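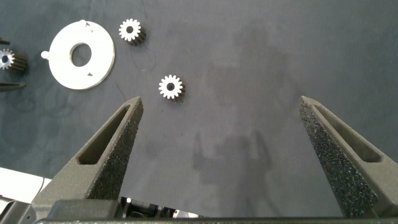

Section 4 gets your Prutier drum barograph out of its box and onto a shelf, with the first week's chart running. I've set up mine more times than I'd like (two house moves and one bad shelf), and I'm writing it all down in the order I do it now. Most of this you can do on a kitchen table. The exception is the drum drive in 4.3, where you'll be handling bits you don't want to lose, and for that I lay down a dark gray cloth. Little metal spur gears show up bright on it and they don't roll far, and if you knock one with your sleeve it usually stays put!

Last changed 09/05/2025. If you have the older printout, throw it away, because the pen instructions in it were wrong.

4.1 Pick a spot first

Before you unpack anything, figure out where the barograph is going to live. Once it's inked and running you really don't want to carry it around the house.

You want an inside wall, out of direct sun, away from heating vents and away from any door that gets slammed. My first one went on a bookcase in the hall and every time the front door closed I got a tiny spike on the chart. It was kind of charming for a week. Then it wasn't.

Height matters too, at least for your neck. I like the drum at about chest level so I can read the trace standing up.

Check the shelf with a small level, both ways, left to right and front to back. A sheet or two of card under one foot is fine.

Note: Upstairs or downstairs makes no real difference. You'll be setting the pen to a local reading anyway, see 4.5.

4.2 Unpacking

1. Cut the tape and lift the glass cover out first. It's packed separately, in the top layer.
2. Take out the base with both hands under the wood. Don't lift by the lever arms. Don't lift by the drum post either.
3. Find the paper bag with the pen, the ink bottle and the chart clip. Mine was wedged down the side and I nearly threw it out with the box.
4. Remove the foam block from under the pen arm. Slide it toward you, straight out.
5. Leave the red thread around the capsule stack for now.

Caution: The capsule stack is that pile of thin ridged metal discs in the middle. It's the part that does all the work and it dents if you squeeze it. Keep your fingers off, and keep the dust brush off it too.

Keep the box. If you ever ship the thing back to the shop at Skiltordale they'll ask for the original packing, and they're not kidding.

4.3 The drum drive

Your barograph comes set for a seven-day chart. If that's what you want (and I'd say start there), skip down to 4.4 and be happy. If you want the one-day chart, you'll need to swap the pinion under the drum, so read on.

The one-day setting is great fun when a front is coming through, because everything gets stretched out and you can see the little wiggles. It does mean changing the paper every single morning. I lasted ten days.

1. Let the clockwork run down. Do not work on it wound.
2. Lift the drum straight up off its post and stand it on its flat end, somewhere it can't roll.
3. Spread your cloth. Set out the small screwdriver, a pair of plastic tweezers and a saucer for the screw.
4. Undo the one screw at the foot of the post. It's short and it will try to get away from you.
5. Lift off the seven-day pinion and put it down on the cloth. Put it on the left side if you're like me and need a system: old parts left, new parts right.
6. Drop on the one-day pinion, shoulder side down. It should sit flush without any pushing.
7. Put the screw back and tighten it until it stops, then leave it alone.
8. Lower the drum back on and turn it gently by hand. You should feel the teeth meet, with a tiny bit of free play before they catch.

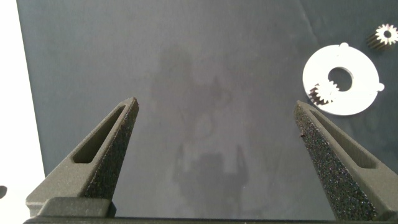 Bench surface for 4.3: dark, so small bright parts stand out.

If there's no free play at all, the pinion isn't seated. Take it off, look for lint in the bore, and try again. If there's a lot of play, say the drum swings a quarter inch before it catches, you've got the wrong pinion on, or you've got the right one on upside down. I've done both.

Caution: No oil on the teeth. I know, I know, it's a gear and you want to oil it. Oil picks up dust and the dust turns into a sort of paste. The only places that get oil are the two pivots of the clock, and those only once every couple of years, a drop as small as you can manage on the tip of a pin. I use Menzies clock oil, but any light clock oil will do.

Put the spare pinion in a little bag and tape it inside the lid of the box. Do it now, before you make coffee.

4.4 Paper and ink

1. Wind the clock with the key, counterclockwise, until you feel it firm up. Stop there.
2. Take a fresh chart and trim it along the printed line if yours came untrimmed.
3. Wrap it around the drum so the bottom edge sits against the flange all the way around. Any gap will give you a wrong reading, so take your time here.
4. Overlap the ends so the pen will step down off the join. The right way is printed on the tab of each sheet, and after a few weeks your hands will know it.
5. Slide the chart clip down over the join.
6. Cut the red thread on the capsule stack and pull it out. All of it!
7. Slide the pen onto the end of the arm, and use the dropper to put in one small drop of ink. One. It looks stingy but it lasts over a week.

The charts come in packs from Pristimska, item 769 if you want the seven-day ones with the inch scale. Look at the number and not the picture on the packet, because the metric ones look just the same from the front. A pack lasts me a year, more or less, allowing for the ones I put on crooked.

Note: The purple ink stains. It's slow-drying and it has to be, or it would clog in the pen, so a drop on the table will sit there for ages waiting for your elbow. Paper towel, always.

4.5 Setting the pen

Let the barograph sit on its shelf for a couple of hours before you do this. It needs to come to room temperature, and the capsules need to settle after the trip.

1. Look up the current sea-level pressure for the nearest weather station. Airports are good for this.
2. Turn the knurled knob on top of the capsule bridge, a little at a time, and watch the pen climb or drop. Clockwise is up.
3. Tap the base lightly with one fingertip after each turn. The linkage sticks a bit and the tap frees it.
4. When the pen agrees with the station, stop.
5. Turn the drum by hand to the right time of day, going against the clock direction and then easing back, so the free play is taken up.
6. Move the pen lever over and let the nib touch the paper.

If you live above 2,000 feet you'll probably run out of knob before you get there. There's a coarse screw underneath the base for this, behind the felt dot. Peel the dot back, give the screw half a turn, and go back to the knob. Do not give it more than half a turn at once.

Check again after 25 hours or so and nudge it if you need to. Mine always drifts a hair low the first day, then behaves.

4.6 If the first trace looks wrong

Line is thick and blotchy: too much ink, or the pen is pressing too hard. Tilt the arm gate back slightly.

Line skips: the pen isn't touching all the way around. Check the chart for a bubble first, then the level of the shelf.

Flat line for a whole day: might just be nice weather. Breathe out, wait, and look again tomorrow. If it's still flat and the forecast says there's been a storm, check for leftover red thread in the capsule stack.

Drum has stopped: wind it. If it's wound, lift the drum and see if it turns freely on the post. A clip pushed down too far will rub on the base plate.

Drum is running seven times too fast: you've got the one-day pinion on. See 4.3.

4.7 Weekly routine

Pick a time in May or whenever you start, and stick to the same hour each week. Pen off, drum up, clip off, old chart off. I write the place and the start date on the back in pencil right away. Wind, new chart, drop of ink if it needs it, drum down, set the time, pen on. It takes me less time than feeding the cat.

Wash the pen in warm water every couple of months. Let it dry on paper towel and pull a strip of thin paper through the split in the nib before you fill it again.

Cleaning the glass and caring for the wood base are in section 5.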